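Home | Products | Support | Downloads | Contact

Print this page | E-mail this page

Bivon Table-Top Arm — Set-Up Guide
Section 6: Clearing light and mixed items 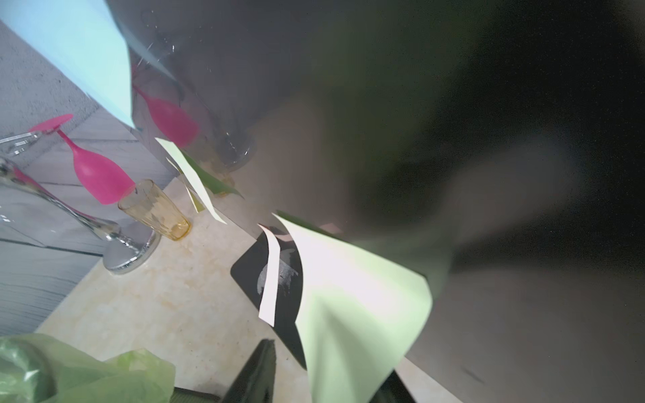
Fig. 6.1 Wrist camera view. Green paper at the gripper finger, glassware behind.

This section covers the clearing routine for worktops that hold paper, card, thin plastic and drinking glasses together. Read Section 4 (mounting the arm) and Section 5 (wrist camera) first. The routine will not start if the camera check in Section 5 has not been passed.

You will need the Bivon arm with the standard two-finger gripper, the hand control, the stop button on its lead, and a tray or bin for sorted items.

6.1 Preparing the worktop

1. Switch the arm to Hold. The ring light on the base turns amber.
2. Place the bin on the side away from any glass. The arm will then carry paper away from the glassware and not over it.
3. Leave the items as they are. There is no need to flatten paper or stand up glasses that have fallen over.
4. Remove knives, lit candles and anything holding liquid.
5. Wipe the lens cover with the cloth supplied. Do not use spray.

Note: Marble-patterned and other veined surfaces can be used. If the arm reaches for a vein in the pattern, run Surface Learn (6.4) before going on.

6.2 Setting the grip

The grip value is set on the hand control under Menu > Grip. The scale runs from 0 to 2000.

1. Select Paper and Card. The value changes to 800.
2. Close the fingers on a spare sheet and lift it a hand's width.
3. If the sheet slides out, raise the value one step at a time.
4. If the sheet tears or the fingers leave a deep crease, lower it.
5. Press Save. The value is kept when the power is off.

CAUTION: Do not raise the grip above 1499 with glass on the worktop. The upper part of the scale is meant for solid blocks and closed boxes only.

Paper will often curl against a finger when it is picked up by the edge. A curled sheet may hide whatever lies under it from the camera, such as a card or a narrow strip of paper. The arm takes the top item first and looks again before each new pick, so items underneath are dealt with in turn.

6.3 Running the routine

1. Check that hands and sleeves are clear of the arm.
2. On the hand control, choose Clear > Light Items.
3. Look at the live view. A finger close to the lens will look dark and blurred. This is normal and the camera does not need refocusing.
4. Mark each glass or vase as Keep Away by tapping it on the screen. Clear glass must be marked by hand. Coloured glass and plastic glasses are usually found by the arm, but check them all the same.
5. Press Start and keep the stop button within reach.
6. When the ring light turns green, press Finish. The arm goes back to its rest position.

Note: Tall clear items can carry reflections of whatever stands near them. If the live view shows a box drawn round a reflection, tap the box and choose Ignore.

Note: Thin bags are picked up by the Light Items routine only if Soft Plastic is ticked. It is off when the arm leaves the factory.

6.4 Surface Learn

1. Clear the worktop fully by hand.
2. Choose Menu > Surface > Learn.
3. Wait while the arm passes over the surface. Do not lean on the worktop.
4. Press Save and put the items back.

Repeat this if the arm is moved to another room or if the lighting is changed.

6.5 Messages

Code 157 — Item lost. The fingers closed but nothing was held. Press Retry. If the code comes back, check the finger pads for dust and clean them as shown in Section 9.

Glass near path — A Keep Away item is too close to the next pick. Move the item or press Skip.

View blocked — A sheet or bag is covering the lens. Press stop, remove it by hand and press Resume.

Replacement finger pads are ordered from Taklow Spares, Sturnton. Give the serial number on the underside of the base.

Section revised Dec 7, 2025. Text: Liesl Hofstetter. Checked: Silvan Plattner.

Previous: Section 5 | Next: Section 7, Sorting into trays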